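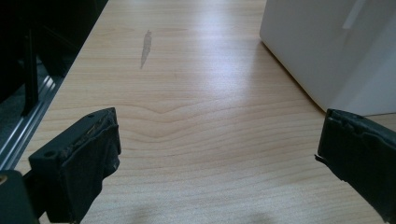 Terketti table, light wood, bought in June – my review after seven months

I bought this table for the room where I work and also eat, so it has no easy life. My old one was dark and made the room look small. The pale color was the main reason I chose Terketti, and I am still happy with this choice.

The surface is smooth and a little glossy, and the grain is fine. In one place the lines bend down in a shape like a soft letter V. My friend Kiều Tiêu thinks it is a fault, but for me it is the nicest part of the table.

Now the less good points. The finish reflects the light quite strongly, so I had to turn my chair to read there in the morning. There is also a small gray mark which I cannot remove. I tried warm water and mild soap, then a soft eraser, and it is still there. I wrote to the shop and Janelle Dagdag answered me politely after 20 days – too long, in my opinion. She advised me not to sand it.

Assembly took me 25 minutes alone. The legs are steady, but please tighten the screws again after the first week.

I would buy it again, with a good cloth and some coasters from the first day. My score is 7 of 10.

Yvonne Dunmore, 5th February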